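Moving the piano lessons to December

So I've gone back to piano at an age when my knees click on the pedals, and I have opinions! I signed up with a little music school on Jarlow Street, 28 dollars a lesson, and my teacher started me on a waltz by somebody called Doležal. It's only 16 bars long. I thought I'd have it in a week (ha). 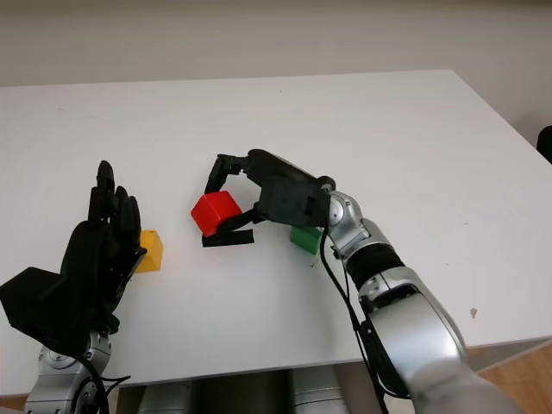 The right hand was fine, it's a sweet little tune and I hum it while I do the dishes. The left hand is another story. It has to jump down for the low note and then back up for two chords, over and over, and every time I look down to check it I lose my place on the page.

What helped was playing it painfully slowly, left hand alone, before breakfast. My neighbors in Plonomton are very patient people, or else they've bought earplugs.
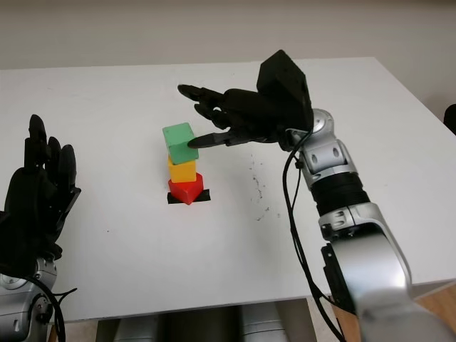
I've also stopped starting from the top every time. I begin at the last line now and work backward, so the ending is the part I know best, which feels great when you get there.

Next up is pedaling, and I'm dreading it a bit. If anyone has a good beginner book for grown-ups, please leave the title in the comments.

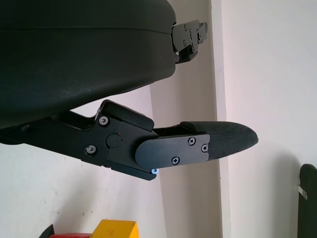
Black metal and small round screws, up close.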